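Workshop Tips: Getting Along With a Gripper Kit

The Flumo is a pair of hand-held grippers sold by Drornlow for teaching household jobs to a robot arm. You do the job with your own hands, the kit records it, and the arm learns from the recordings. We have had a set for 16 weeks. The tips below come from Daniyal Jadoon, who did most of the handling.

1. Use both grippers on flat wooden things
One gripper lets a paddle or board swing. Bring the second in near the middle and keep the cables out to the sides.
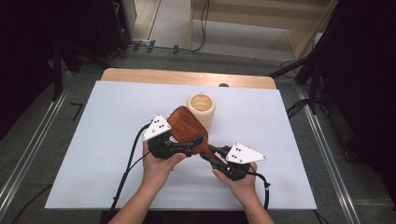 2. Wipe the board
Smudges build up on a white top faster than you would think. A damp cloth before each session is enough. Skip the polish - it makes cups slide.

3. Start wide on glazed pots
Open the fingers fully while you are still well back from the piece, then come in level and slow. Ribbed shapes are harder than straight ones, and the widest ring is the safest place to close. 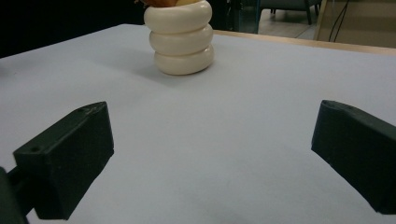
Daniyal closes by feel and stops as soon as there is resistance. Squeezing harder did no good with glazed pieces, and we chipped one that way in February.

4. Check the screws
Ours needed tightening after 533 recordings. The manual says to wait for 3,000, too long in our view.

Worth buying? For a shared workshop, yes. The older Tiden set is lighter, but its handles are tiring after an hour.

Niall Rutherford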